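Print this page | E-mail this page

Birkar Table-Clearing Project: progress report to the Bindau Fund
September 10, 2024

You asked for fewer adjectives this time, so we shall begin with the bad news. We promised 16 tasks by now and have 9 that we would show to a visitor. Teaching by hand is quick. Teaching by hand well is mostly doing the same dull thing again, slightly more slowly.

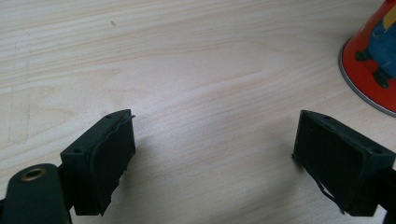 Wear is our main running cost, and the budget line we wrote for it was cheerful nonsense. Pads go first. The edge frays, a thin strip lifts near the top of one finger, a strand dangles from the other, and the machine dutifully learns to grip with ragged fingers. We have asked Swanson for a tougher rubber and received a brochure.

The clearing task now uses both hands, with one gripper in each. Operators take turns of two hours, after which their opinions of rubbish become unprintable. Remote control from the Zillton office remains slower and will be tried again in October, when the line there is meant to improve.
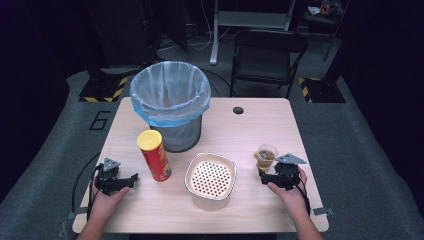 Table-clearing set-up, with both grippers, the bin and the drink.

We request no more money, only two more months.

Comments

Was the brochure at least a good one?

Sixteen was always optimistic. I said so in the spring.

Could the pads be changed on a fixed date, before they look like that?

Print | E-mail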